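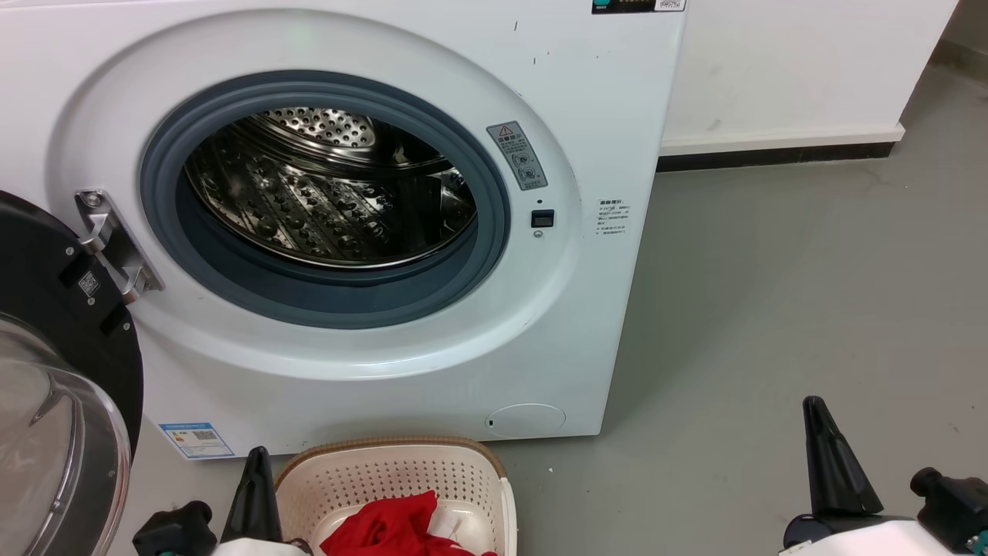
Unit 6: From Camera View to Grasp Command

These notes cover the software side of the laundry loading task. Read them before the lab. The code for this unit is in the Skurkport repository, in the folder called loading. You will need the perception node, the planner and the task script. Leave the drivers alone.

6.1 What the perception node gives you

The node takes one color image from the head camera and returns a list of regions. Each region has a class name, a mask and a score. Four classes matter for this unit: opening, door, basket and cloth.

The opening is the hardest of the four to get right. Seen from above, a round opening shows up as an oval, and the gasket has several folds that each look like an edge. The node fits an ellipse to the inner lip of the gasket and ignores the molded ring in the front panel. If you fit to the outer ring instead, your target will be too large and the arm will plan a path through the rubber.

The drum is polished steel with bumps and holes. It reflects light from many directions, and depth readings inside it are poor. Do not use them. Take the depth of the gasket plane and add a fixed offset, which is set in the config file as drum_offset.

The door is treated as an obstacle even though part of it is clear. Depth sensors tend to see through the glass bowl, so the planner uses a stored shape for the door and places it from the hinge position. Check this shape in the viewer before every run.

6.2 The training set

The masks were trained on the Elline set, which has 2,492 labeled images. Of these, 1,897 are used for training and the rest are held back for testing. The split is by session. Do not shuffle the images and split again, or near copies of the same view will land on both sides and your test score will mean very little.

6.3 Choosing a grasp point

The task script picks a point on the cloth mask in this order:

1. Remove all cloth pixels closer to the basket wall than the margin. The default margin is 62 pixels.
2. Find local high points in what remains.
3. For each high point, check that both fingers fit on either side without touching the rim.
4. Keep the point with the best score and send it to the planner.

A bright garment on a pale basket is easy to separate by color. A small white piece beside it is much harder, and a simple color threshold will often merge it with the basket floor. Use the mask from the node for this class and skip the threshold.

If step 3 leaves no points, the script lowers the margin once and tries again. After a second failure it stops and returns NO_GRASP. Your code must handle that value.

6.4 Opening the fingers before the approach

The finger command is sent before the arm goes down to the cloth. With the fingers spread, one of them can end up outside the basket while the other is over the inside, so the collision check has to treat each finger as its own body. A single box around the whole gripper will report a collision with the basket wall even when the wall lies between the two fingers.
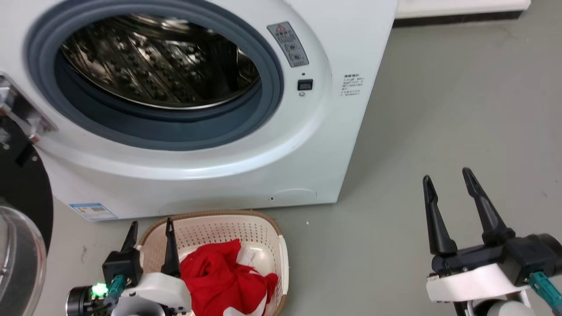 6.5 Planning the transfer

The planner is the Allport planner with one change: the path is split at a waypoint in front of the opening. The first part may take any shape. The second part must be close to a straight line along the axis of the fitted ellipse. The time limit for each part is set in the same config file as the margin.

Only one arm moves in this unit. Hold the other at its start pose, but keep it in the collision model.

6.6 Lab work

Run the script on the 84 saved views in the Esfahani folder with the arms disabled. Save the chosen grasp point for each view, along with every NO_GRASP result. Then change the margin, run it again and compare the two logs.

Hand in both logs and one page on the views where the chosen point moved. Include the mask for each of those views.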